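3.2 Layout of the play kitchen and placement of food items

The second part of the study looked at where children's toy food ends up when a play kitchen offers several places to put it. Kong and Tang worked with play corners at two nurseries, Idthorpe and Fulgate, each fitted with a kitchen of the same general plan: a cooktop on one side, a sink on the other, and a shelf over both. Food pieces were issued in mixed sets. Staff were asked to leave the kitchens as they were at the end of each session, so that the position of every piece could be noted before tidying. In all, 1603 placements were entered, of which over 300 were set aside because the piece lay on the floor or had been carried to another corner.
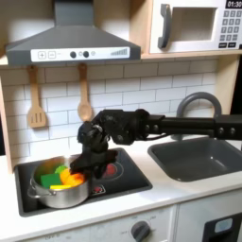 Figure 3. Play kitchen with cooktop, sink and range hood; toy food in the pot.

Placements were sorted by the nearest fixed part of the kitchen. A piece inside a vessel was given the code of the vessel first and that of the surface second, so that food in a pot on the cooktop was kept apart from food lying directly on a burner marking. Where a pot held pieces of several colours, as in Figure 3, where green, orange and yellow pieces share one pot, each piece was entered separately and the group was also given a single mixed code. Utensils hung from hooks under the shelf were treated as put away – the spatula and spoon in the figure would both be coded in this way – while a utensil left in a vessel took the code of that vessel.

The mixed code proved harder to apply than we had expected. At Fulgate, pieces were often stacked, and the lower ones could not be identified without lifting those on top. Tang recoded these cases in June, using the scheme set out by Golob for storage boxes, and the two sets of codes were then compared. Disagreements were mostly between sink and counter, where a piece resting on the rim could fairly be given to either. We kept the first coder's choice in such cases.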